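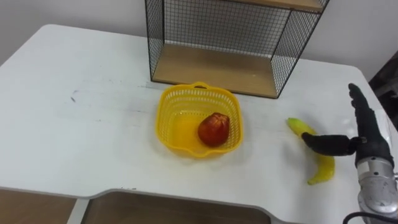
May 12, 2019

Fruit storage, second revision. The first setup was a ceramic bowl with a solid wall, and the fruit at the bottom went soft well before the fruit on top. I blamed the supplier for a while. Then I swapped in a perforated plastic basket and kept buying from the same stall, and losses dropped to almost 2 pieces a month.

The basket is square, yellow, with a lattice side wall and a small handle. Perforation matters more than I expected. Apples give off moisture, and in the bowl it collected under the lowest layer. In the basket it has somewhere to go. The floor is solid, so I wipe it out when I refill and leave it upside down on the rack to drain.

Rules currently in force:

- Apples go in the basket, one layer only.
- Bananas stay outside it, on the table. They ripen faster next to apples, and they bruise where they rest against the rim.
- Citrus goes in the refrigerator drawer.
- Anything with a split skin gets eaten the same day.

The second change was the shelf unit. It has a black metal frame, mesh sides and back, and wooden shelves, and it stands against the wall behind the basket. I considered putting the fruit on the bottom shelf and keeping the table clear. I tried this for 5 days. The shelf above limits hand clearance, and I stopped eating apples because I stopped noticing them. The basket went back on the table, in front of the unit, where I walk past it.

Retno Tuhumury asked in the comments whether mesh is worth the money over solid panels. For dry goods I doubt it makes any difference. For onions and potatoes I would pay for the mesh. Mine came from Arellano and the grid is fine enough that garlic cloves don't fall through, although papery skins do, and they end up on the table behind the basket. A hand brush deals with them.

Remaining problem: the white tabletop shows every scuff. Baking soda paste took out the older marks on my desk but left a dull patch, so I haven't used it here. I have a melamine sponge to test first, on the underside of the table.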